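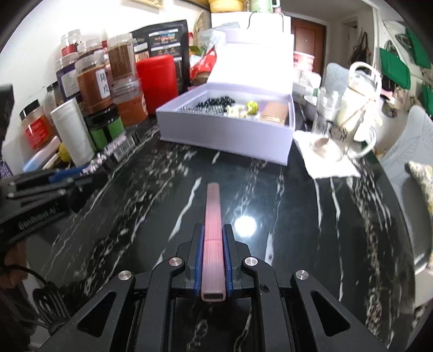

Última modificación de esta página: 22 de mayo de 2019

Notas para la intervención: «El contenido y su recipiente. Criterios de clasificación en la vivienda»
Ponente: Barrett Tillman
Programa de formación de Ruresix, sede de Castellanos. Referencia interna 643

Apertura (5 minutos)

Saludo a los asistentes y agradecimiento a la dirección de la sede. Recordar que la sesión es continuación de la celebrada en Billville y que la documentación se distribuirá al término del acto. Quienes necesiten certificado de asistencia deberán firmar la hoja de la entrada.

Enunciar el propósito de la charla: revisar cómo se reparten los objetos pequeños de una casa entre recipientes abiertos, recipientes transparentes y cajas con tapa, y qué información debe llevar cada uno en el exterior.

Los tarros junto a la pared (10 minutos)

Comenzar por la mesa. Los recipientes se concentran en el borde posterior, contra la pared blanca, y dejan libre buena parte de la superficie de mármol negro. Es una disposición habitual en las viviendas que visita Ruresix y conviene valorarla con ecuanimidad: favorece el trabajo en la mesa y dificulta el acceso a lo que queda en segunda fila.

Señalar el tarro de polvo marrón con la etiqueta blanca escrita a mano. Los caracteres 陈皮 se leen «chénpí» y designan la piel seca de mandarina, empleada en la cocina china y en infusiones. Detenerse en este punto. Un polvo marrón puede confundirse con canela, con cacao o con una mezcla de especias, y dos caracteres bastan para resolver la duda a cualquiera que lea la lengua de la casa. La etiqueta se redacta en el idioma de quien cocina; no procede exigir otra cosa por razones de uniformidad.

Comparar después con las tapas. La roja y la morada se distinguen desde lejos, pero el color de una tapa solo informa a quien conoce el código. Preguntar a la sala cuántos códigos de color mantienen en sus domicilios y si otra persona sabría interpretarlos. Reservar un momento para las respuestas.

Observación sobre el rollo de papel, de pie entre los tarros: los artículos de uso continuo deben admitir que se retiren con una sola mano. Si al tomarlos se desplaza un tarro, ha de cambiarse el orden de la fila.

Mencionar de pasada el bote cilíndrico rojo, que por su altura corresponde al fondo. Los tarros bajos, delante. No extenderse; el cuadro de alturas figura en la página 4 del cuaderno.

La caja de objetos personales (10 minutos)

Pasar de la cocina al tocador. Explicar que la caja de cartón con tapa cumple una función distinta de la del tarro: reúne piezas de naturaleza diversa y oculta el contenido cuando se cierra. En la caja abierta conviven dos coleteros de tela, uno negro con lunares blancos y otro a cuadros blancos y negros, con un estuche morado y un envase negro alargado de brillo de labios sólido.

Plantear la cuestión de los envases exteriores. El estuche de cartón protege y conserva los datos impresos, pero ocupa sitio. Recomendación del programa: mantenerlo mientras el producto esté sin estrenar y retirarlo con el primer uso, anotando antes la fecha de apertura.

Los tejidos se guardan en un lado y los cosméticos en otro. Un separador de cartón es suficiente. Para cajas de mayor fondo, remitir a las bandejas Nitetwood que estarán expuestas en la mesa de salida.

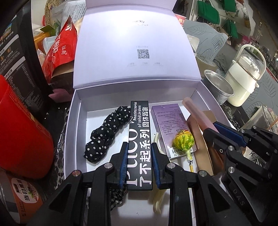
Turno de preguntas y cierre

Abrir el turno. Es previsible que se pregunte por la conservación de alimentos en polvo; responder que será objeto de la sesión de junio y que no se adelantarán contenidos.

Recordar la entrega de los cuestionarios y la devolución de las acreditaciones. Dar la palabra a la dirección de la sede para la despedida.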